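Home About Research Open Positions Participate Contact

Call for Participants: Demonstration Operators, Gralletti Study

The Gevunia Institute invites applications from adults who wish to serve as demonstration operators in the Gralletti study. Operators guide a robot arm through short household tasks, either by moving the arm by hand or by steering it from a control station. The recorded demonstrations are used to train the arm to carry out the same tasks without help.

The collection now holds 3,842 demonstrations. A further 1,276 are required before the study closes, and 16 operator places are open for this purpose. No background in engineering is needed.

Tasks are carried out at a tabletop and involve ordinary items such as bowls and small wooden objects. Most call for the operator to bring the gripper down over an object, close it, lift, and set the object down in a new place.

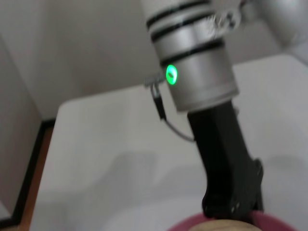 Robot arm and gripper over a wooden object and a pinkish-red bowl, Gralletti study.

Duties

Operators will complete a training session at the Balogh Building before any recording begins. They will then give demonstrations in blocks of 85 minutes, with a break in each block. A demonstration that goes wrong is to be marked as such and kept - failed attempts are also of use to the study. Operators should work at a steady pace and avoid sudden changes of direction.

In remote sessions the operator relies on camera views, including one from a small camera at the wrist of the arm. This view moves with the gripper and can be blurred or partly blocked at close range.
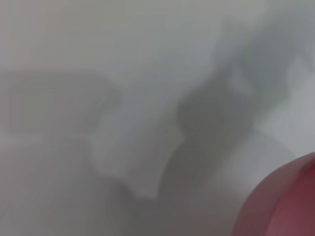 Operators are asked to continue with care under such conditions and to pause the arm whenever they are unsure of its position. Pausing carries no penalty and does not affect payment.

Requirements

Applicants must be 18 or older, able to use both hands for light work, and able to read safety instructions in English. Corrected vision is acceptable. Persons who have taken part in the earlier Grultulero study may apply again, but must repeat the training session.

Payment and Records

Payment is made for each completed block, including training. Arm movements and camera views are stored under a participant number. Operators may withdraw at any time and may ask for their recordings to be removed.

How to Apply

Application forms are available at the front desk of the Balogh Building and through the Participate page. Completed forms must be received by 7/11/23. Applicants who are selected will be contacted in writing with a choice of session times.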